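Household Tips: Keeping School Logins and Accounts Straight at Home

By Kirsten Vestergaard
28 Oct 2020

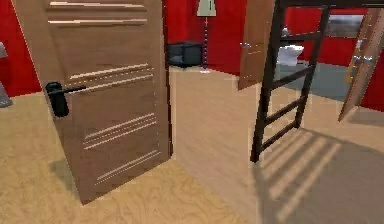
Brown wood door with a black lever handle.

A household with two or three kids in school can end up with a surprising number of accounts. There is the class portal, the math program, the reading program, the library catalog, the lunch account and at least one parent account on top. The tips below cover the home side of it: where to write things down, how to set up a shared computer, and what to do when a login stops working.

Make one master list

Use a paper notebook or a spreadsheet, but pick one and stick to it. Give each child a page. For every account write down:

The name of the program
The web address, copied from the school's letter
The username, with capitals exactly as given
Which email address it was set up with
Who to contact for a reset (teacher, front office, or the program itself)

Write the passwords on a separate sheet or keep them in a password manager. Odette Courtois, who sends in a lot of our tips, uses a recipe card box with one card per program and a divider for each child. When an account is closed, the card goes in the back.

Use pencil. School passwords change often, and a page full of crossed-out ink is hard to read when a class is about to start.

Give each child a user profile on the shared computer

Most login trouble in our house came from the browser remembering the wrong child. One kid signs in to the portal, the browser saves it, and the next kid turns in homework under a sibling's name. Separate user profiles fix this. Set up one for each child and one for the adults, and choose a different background color for each so it is easy to see who is signed in.

If separate profiles are too much trouble, use a different browser for each child. It works nearly as well.

Sign out at the end of the day. Closing the lid is not the same thing.

Bookmark the sign-in page and nothing else

Kids tend to bookmark whatever page they are on, and those links often go bad after the session ends. Make a folder on the bookmarks bar with the child's name on it and put only the sign-in pages inside. Test each one after a restart. Delete the old folder in August, when the new class lists come out, and start over.

When a login fails

Go through these in order before you email anyone.

1. Check caps lock.
2. Retype the username by hand. Copying from an email can pick up an extra space at the end.
3. Make sure you are on the student page. Many programs have a separate one for parents and staff.
4. Sign out of every other school account and try again.
5. Try another browser.
6. Restart the computer.

If none of it helps, write to the school. Include the child's full name, grade, teacher, the program, and the exact wording of the error message. Leave the password out of the email. After too many wrong tries some programs lock the account for 30 minutes or so - in that case stop trying and come back later.

Saving schoolwork

Make one folder per child per school year, and inside it one folder per subject. Name files with the subject first, then the assignment, then the child's first name. "Science volcano report Dindo" can be found again in the spring. "Document 14" can't.

Don't let files pile up on the desktop. Last year I cleaned off our old laptop and found more than 3000 files on it, most of them downloads of the same few worksheets. Now we empty the downloads folder on the first of the month.

Labels for devices and chargers

School tablets all look alike. Put a strip of masking tape on the charger with the child's name, and another on the cable near the plug. Don't put stickers on the tablet itself if it belongs to the school. A dish rack with upright slots makes a good overnight stand, and the cords can run out the back.

Plug everything in before bed. If the battery is under 80 percent at breakfast, check that the plug is all the way in and that the power strip is on.

From readers

"We keep a printed copy of the list inside a kitchen cabinet, usernames only. The sitter can use it and I don't get calls at work." - Yoon-hee Won, Janbridge

"Set up one email address just for school mail. Ours gets checked at supper, and the regular inbox is a lot quieter." - Dindo Manalo

"Write the date next to each password change. When two versions turn up, you know which is newer." - Kirsten Kvaran

Next time: cleaning keyboards and headphones.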